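The Crenshaw Water

The man who sold Agnes Eklund's brother the water said it came from under Crenshaw, from a seam so deep that it had never touched air. He said it woke up old trees. He wore a fleece vest with Wirkura stitched over the pocket, and he had a clipboard.

"What does it have in it?" Agnes asked, when Gus Kowalczyk told her this over the fence. Gus was her neighbor, and he had bought some too.

"Nothing. That's why it works."

"Then I have plenty of it already."

Gus had paid $200 for his share, and her brother had paid the same, and between them they had a drum of it standing on a pallet behind Gus's shed. The pear trees ran along the back of both properties. They had been planted by Agnes's father and had given no fruit worth picking since 2000, the year of the late frost, and everyone had a theory. Her brother blamed the road. Gus blamed the new transformer. Agnes thought the trees were old, and said so, and was told she had no imagination.

She went around and looked at the drum. It was blue, with a paper label that gave the name of the product, Zellow, and under that a line about dormant cells. There was no address. She wrote the label down word for word on the back of an envelope.

"You smell it?" Gus said. He had the cap off. "Sort of like rain."

"Sort of like a hose."

"You came over here wanting it to smell like a hose."

There was some truth in that. She had been the one who read the insurance letters for the whole family from the age of fifteen, and it had given her a way of standing with her arms folded. She unfolded them and smelled the drum again. Hose.

They put the first of it on the trees that evening. Her brother carried the buckets and Gus poured. The instructions said to pour slowly, in a circle, facing the trunk, and Agnes asked what would happen if a person faced away from the trunk. Her brother asked her to go inside.

She didn't. She sat on the step and picked her own tree, the last one, the one that leaned. She told them to leave it alone.

"Then it won't get anything," said Gus.

"That's the idea."

"What's the point of that?"

"If yours come up and mine doesn't, I'll apologize to the drum."
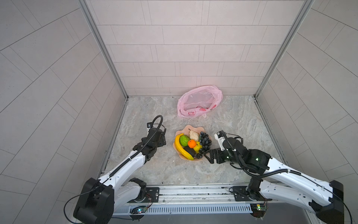
April was warm and the trees bloomed, all of them, the leaning one a little ahead of the rest. Gus said that the water had spread through the roots. Agnes asked how far it could spread, and he said there was no telling with water that old, and she saw that there would never be a distance he couldn't stretch it to. By then his kitchen had filled up with the faith. There was a Wirkura calendar over the stove and a Wirkura folder on the chair, and he had started dreaming of fruit stands. He talked about fruit the way other men talked about boats. On the day she came to argue about the hedge he had got as far as the display: a banana and a tangerine on a pink plate with a wavy edge like a flower, and some green bumpy thing next to them, and then his pears heaped up behind. Nobody drove out for a pear on its own, he said. You had to give them a plate to look at.

"You don't grow bananas," Agnes said.

"They'd be for show."

"And the pears?"

"The pears would be for sale. Tisa did the drawing." Tisa was his granddaughter, and she had drawn it in marker, with prices. She was eight, and had charged him a dollar.

Agnes bent over the prices for some time. Whatever else you could say about the plan, the sums were right.

In June the man in the vest came back. He walked the row with his clipboard, stopping at each tree to put his palm on the bark. At the leaning one he stayed longest.

"This one's really taken it," he said.

Her brother looked at the grass. Gus looked at Agnes, and she could see him asking her to keep quiet, and for the length of a breath she considered it. It was a nice morning. The man had a sunburn on the back of his neck and his shoes were coming apart at the toe.

"That one never had any," she said.

"It'll have drawn it over from the others."

"Uphill?"

He wrote something down. He said that the second treatment was where people generally saw the difference, and that it came to $123 if they paid today. Her brother said he would need to think. Gus said he would need to think too, though he already had his hand in his back pocket, and it took him a while to bring it out again empty.

The man tore a sheet off the clipboard and left it with them. It had a phone number on it. Agnes called it that night from the hall and let it ring, then called again with the envelope in front of her, in case she had dialed wrong. On the third try a woman picked up and said it was a nail salon, and that people kept calling about trees.

She meant to tell Gus in the morning. When she went over he was already out there with the drum tipped on its edge, filling a bucket, and he had set the bucket down beside her tree.

"There's a little left," he said. "It's paid for."

She looked at the bucket. It hadn't rained in two weeks and the ground under the leaning tree was cracked.

"Go on, then," said Agnes. "It's water."

He poured it slowly, in a circle, facing the trunk.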